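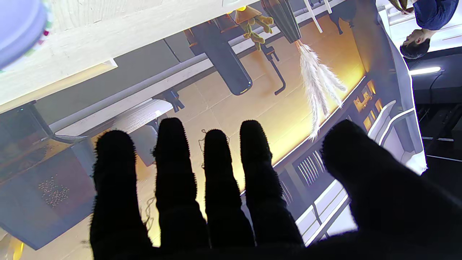
Budget for the hand, then for everything it wears out

Nov 12, 2020
By Wilma Nisbet

Every February the departments at Gemevura send in their equipment requests, and every February the hand is one line. Arm, one line. Hand, one line. Total at the bottom, signature, done.

I think this is the wrong way to buy a robot hand, and I have thought so for long enough that I would like it written down before the next round opens.

A five-fingered hand is the part that touches things. Ours has a fabric surface, and the fabric is fuzzy. You can see the short fibres standing up along the fingers. I don't say that is a fault. It is what cloth does. But there was no money in the plan for a second covering, or for the hours somebody spends fitting one, and so the question of when to change it gets decided by whoever is least busy.

Marek Michalík put in the Orkville request last year and did it differently. He asked for 3 sets of coverings, one spare thumb and 7 days of bench time, all on the same form as the hand itself. It came back with a note asking why the accessories were so dear. He argued they weren't accessories, and he got 2 sets in the end and most of the days.

The objection I hear, mainly from Debashish Jayawardena, is that if you show the full cost at the start the purchase gets turned down. He may be right. A cheaper figure is easier to sign. But the money is spent anyway, out of repairs or out of somebody's travel, and the next person to plan a hand has no honest number to work from.

There is also the matter of where the hand works. Ours shares a room with display shelves, a vase of pampas grass, cables and people. A plan written for a bare test bench won't cover that. Shelving and wiring should be costed with the rest.

My proposal is plain. Hold back 50 per cent of the price of any hand for its upkeep, and put it on the same line so it can't be struck out separately. If it isn't used, give it back.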